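Notes from the back bench

Rizwan asked me to write something for the newsletter on what we've been up to with the arm, so here goes (he'll regret not giving me a word limit!).

Since August we've been teaching it kitchen jobs by remote control. One of us sits with the hand controller, watches the view from the wrist and drives the gripper through the job, and the computer saves every movement. Do that often enough and the arm starts to have a go by itself. Our target is 100 good runs per task, and I've got very strong opinions now on which tasks deserve it.
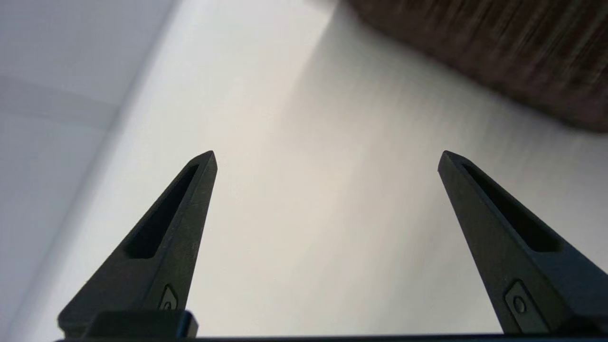 The hardest thing for a beginner is slowing down. Sixten is brilliant at video games and was hopeless for his first two evenings, zooming in, overshooting, zooming back out again, and of course the arm learns all your dithering along with the good bits. Stellan, who hates games, got a lovely smooth approach almost straight away. I'm somewhere in the middle, and I still squeeze too early when I'm tired.

We did have a long argument over whether to keep the fumbled runs. I say keep a few, as long as you recover nicely, so the arm sees what a rescue looks like. Rafail says bin the lot. We've split the folder in two and will train on both, so one of us gets to be unbearable at the next meeting. 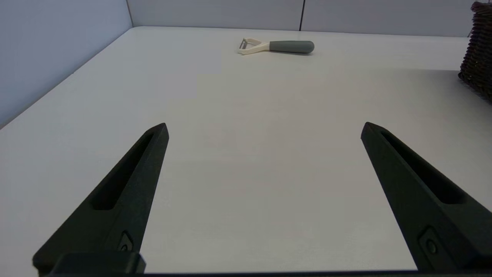 The peeler is my favourite so far. It's a Y-shaped one with a thick handle, and I like to come down over the grip and leave the blade end well alone. Finn goes for the neck every time, which drives me mad, but his runs count the same as mine! Do try both if you come along. The total across all tasks stood at 2,731 runs on November 12, 2023, and there's plenty left to record before we move on to spoons.

If you fancy a turn, put your name on the sheet by the kettle. Half an hour is plenty for a first go, your thumbs will ache after that.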